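How to find out whether a robot arm can do your chores yet
Wednesday, September 16, 2020

I get asked this a lot, usually by people who've seen a video of a robot folding a towel and would quite like one for Christmas. Can it do the washing up? Can it tidy the table after the kids? My answer used to be a shrug and "sort of, depends". Then I started testing properly at home, with a notebook and a fair bit of tea, and now I can give a much longer shrug.

So this is how I run a chore test. You don't need a lab for it. You need an arm you can get your hands on, a bit of floor, some ordinary things and a free evening (two if you're anything like me with cables). I'm assuming your arm already moves when you tell it to. If it doesn't yet, the Drundell beginners' pages are where I learned, and they're very patient.

Step 1: Pick a chore small enough to fail at

"Clean the kitchen" is hopeless as a first test. There are hundreds of little jobs hiding inside it and you won't know which one went wrong. "Pick up the sponge and put it in the bowl" is a good one. It has a start and an end, and you can tell from across the room whether it's done.

Write the chore down as one sentence before you switch anything on. I mean really write it down, on paper. I once spent a whole Sunday testing "tidy up the small things" and came away with pages of notes I couldn't make sense of, as I'd changed my mind about what tidy meant halfway through.

Some that have worked well for me:
Put one soft thing in a bowl.
Move the bowl a hand's width to the left without tipping it.
Push everything to one side so the other side can be wiped.
Wipe a patch the size of a saucer.

The last one sounds the easiest and is by far the hardest. More on that further down.

Step 2: Lay out your things

Keep it to a handful of things and keep them close together, well inside the arm's reach. I like a round black bowl with a shiny finish, a small bluish block of the squashy-sponge sort of size, and one bright thing that's thin and awkward. A pale wooden surface underneath is good for wiping tests too, and the contrast with a dark bowl makes life easier for whoever is watching, human or software.

Do put something awkward in! It's very tempting to choose only nice chunky blocks, and then you get a lovely score that means nothing on a real worktop. A real worktop has rubber bands on it, and pen lids, and the bit of plastic off the bread.

Shiny is worth including for the same reason. My bowl throws back little speckles of light and I've seen software take reflections like that for things to be picked up. Annoying the first time, very useful to know.

Check the arm can get down low over everything without knocking its own wrist on the bowl. Move it there slowly by hand or at the lowest speed and have a look from the side.

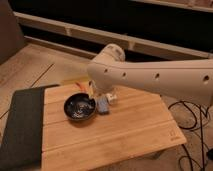
Step 3: Sort out the space round it

Not glamorous, but please do it. Stand back and imagine the arm swinging as far as it can go in every direction. Anything you'd mind being hit should come out of that circle, and that includes your knees. I work low down near the sofa and I'm forever wanting to kneel right next to the base to see better. Don't. Sit back and use a torch.

Cables next. Mine come out in great loops whatever I do, and I've stopped fighting it. What matters is that none of them can catch when the arm turns. Run it through its full movement once with nothing to pick up and watch only the cables, then do it again and watch only the arm.

Know where the stop button is and put it by the hand you write with. You'll want to pick the pencil up and put it down without losing the button.

Then do the lights. Use whatever you'd have on in the evening. I ran my early tests with every lamp in the house pointed at the bowl and the results were marvellous, and then they fell to bits the moment I went back to the one lamp we normally sit by. If you want to know about chores at home, test in home light.

Step 4: Decide what counts

Three scores is plenty. I use yes, no and "helped". Helped means I touched something, nudged the sponge back, or tapped a key to get it going again. Be strict with yourself about this. It's amazing how quickly a little nudge stops feeling like a nudge when you've been sat there since teatime and you're rooting for the thing.

Time it too, from the first movement to the last. I don't count the time I spend setting the things out again, though I do jot it down now and then to keep me humble.

Step 5: Run it, and then run it again

One go tells you nothing. Five goes tells you whether your layout is silly. I do 24 for each chore, split over an evening with a break in the middle, and I move the things a little between goes so it can't just repeat the same path and look clever.

For my last sponge-in-bowl evening the page reads like this:

Goes: 24
Yes: 13
Helped: 9
No: 2

I was chuffed with that, by the way. Thirteen clean ones! But look at it as somebody with washing up to do. Nearly half the time I had to get involved or it didn't happen at all, and the slowest clean go took 139 seconds. You could have put the sponge in the bowl, dried your hands and put the kettle on.

Most of the "helped" ones were the same trouble. The fingers come down beside the sponge, just that bit too far over, and close on nothing. When the sponge is snug up against the rim of the bowl it's worse, with hardly any room on that side for a finger to get in. If you find the same, try a run with a gap between the two and see how much your score changes. That gap tells you how fussy your arm is about clutter. 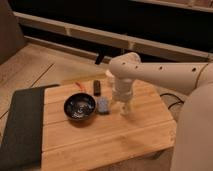
The other thing to try at this stage is changing the order. Ask for the thing at the back first, so the arm has to reach over the bowl to get it. People do this without thinking, we lift our elbow and go over the top. An arm with a long straight upper part and a wrist that drops down can manage it too, but only if whoever wrote the instructions remembered that the bowl has a height. I use Zustance for planning my moves and you have to type the heights in yourself. Guess who forgot.

Step 6: Try the wiping

Right, the hard one. Picking up is about getting to the right place. Wiping is about pressing, and pressing the right amount the whole way across. Too light and the sponge just skates. Too hard and it bunches up, the arm complains and stops.

Start with a straight line as long as your hand. Go along the grooves first if your surface has them, and then across, and score them separately. Mine were so different I thought I'd mixed up the pages.

I haven't got a good wiping score to show you. The Noritier fingertips I bought in the hope of a better grip did help it hold on to the sponge, but it still wiped like a toddler paints. I'll have another go in December when I've got some time off.

So can it do chores yet?

One small bit of one chore, slowly, with you sitting next to it. That's where mine is. I've read people on the Parsons forum who get much better numbers and I believe them, but when I ask about the layout it's nearly always the same things in the same spot under a bright light. Move the bowl and ask again.

Keep your pages, though. I flick back to my first ones when I'm fed up, and the improvement is real even if the sponge is still on the table. If you run your own test, start with the one sentence, do the full set of goes, and write the helped ones down as helped.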